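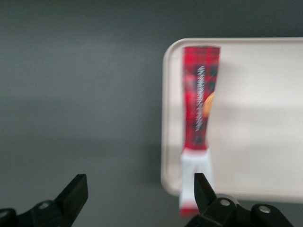

Toothpaste tube on a cream-white tray.

Filed under: Reviews > Data Tools > Text & Scraping

Fikora promises to turn a pile of messy web pages into a clean table without you writing a parser. I have heard that before, usually right before I wrote a parser.

My test was the back catalog of product reviews from Clastlow, a small store site with 1,114 pages and two different templates, because somebody redesigned it halfway through. I wanted the review text, the star rating and the date. In R I'd reach for a scraper and a few regular expressions and lose an afternoon.

Setup was painless. You click on the fields you want in a sample page and Fikora guesses the rest. It guessed well on the newer template. On the older one it decided the shipping notice was part of every review, and it took me a good while to notice, since the preview pane only shows the first few rows and those happened to be fine. There is a "confidence" column in the export. It said high for all of them.

Dates were worse. Anything written day first was quietly flipped to month first if the result was a legal date. If it wasn't, the cell came out blank, with no warning and no log entry. I emailed support and got a polite answer from Neelam Chaudhary, who told me to set the locale by hand for each template. Fine, it works. It's also on a settings page I would never have opened.

Omprakash Bisht, who shares my office, ran the same job in Farkas and got the dates right the first time, though it choked on accented names and the interface looks like a tax form.

What I did like: the export keeps the source address beside each row, so you can go back and check. You will need to.

Two stars out of 5. If they fix the preview I'll run it again on the Grindomcombe forum archive, which is uglier.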